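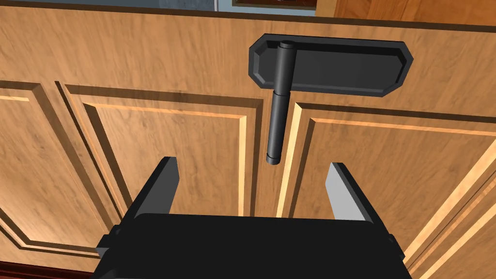
A black handle on a wooden cabinet with a pair of doors.

Frame-and-panel construction (also called rail-and-stile work) is a way of making doors, cabinet fronts and wall coverings out of solid wood, in which one or more flat or raised panels are held inside a surrounding framework. The upright members of the framework are called stiles and the crosswise members are called rails. It is one of the oldest methods still in everyday use in the woodworking trades, and a great many people live with a dozen or more examples of it in their own homes without ever having had a reason to learn its name.

Purpose

Wood never quite stops moving. A board takes in moisture from damp air and gives it up again in dry air, and as it does so it grows and shrinks, a good deal across the grain and hardly at all along its length. A door made from one wide slab may fit nicely in August and rattle in its opening by the middle of winter, or, what is worse, it may cup and twist until it will not close at all. Frame-and-panel work gets around the trouble in a rather gentle way. The framework is made of narrow pieces, which change very little in width, and the wide panel is set into a groove running around the inside edge, with a bit of room left for it to come and go. The panel is not glued. It simply floats there, kept from rattling by a close fit or, in newer work, by small rubber spacers tucked into the groove. 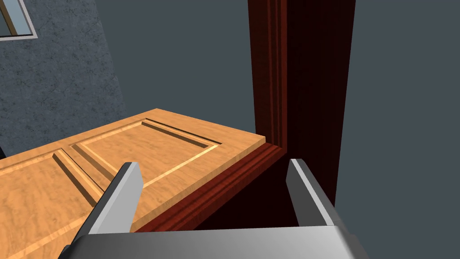 Names for the parts can be confusing to a newcomer, and they vary somewhat from one region to the next. A door for a room usually has a top rail, a bottom rail and a lock rail, the last of these sitting near the height of the knob or lever and often made wider than the top rail so that it can take the hardware. An upright piece that divides one panel from its neighbor is known as a muntin or mullion in some shops and simply as a center stile in others. Where a slope is cut around the edges of a panel so that the middle stands proud, the panel is said to be raised or fielded. One left plain is called a flat panel, and a door with flat panels and square-edged framing is what most furniture stores mean by a Shaker door.

Joinery

Traditionally the rails were joined to the stiles by mortise and tenon, sometimes with a wooden peg driven through for good measure. This makes a very strong joint, and doors put together this way can be taken apart and mended long after they were first hung. Factory doors more often rely on dowels, or on matching profiles cut by machine, a method known as cope and stick.

Regional examples

The old mill town of Wamton is fondly remembered among woodworkers for its door shops, which at their height turned out 1,412 paneled doors in a single season, most of them in pine. The Vevel pattern, named for the nearby valley, has one tall panel over 2 short ones and can still be found in farmhouses there. Hineo doors are narrower and were generally painted. A survey of houses on the Ross side of the river recorded 83 doors of the Vevel pattern still hanging in their first openings, a good many with their early hinges.
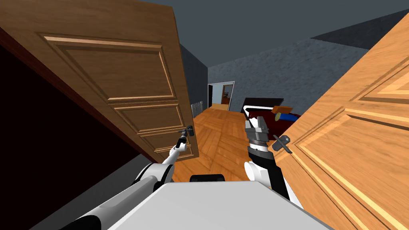 Care and repair

Paint is the usual enemy of an old paneled door. Over the years it runs down into the grooves and glues the panel fast, and when dry weather comes the panel, no longer free to shrink, may split down the middle. The common remedy is to run a thin blade patiently around the edge of the molding until the panel is loose again. A split can then often be drawn closed and glued without taking the door apart. Finishers also like to stain or oil a panel before it goes into its frame, so that no pale strip of bare wood shows along the sides in winter.

See also
Mortise and tenon
Wainscoting
Batten door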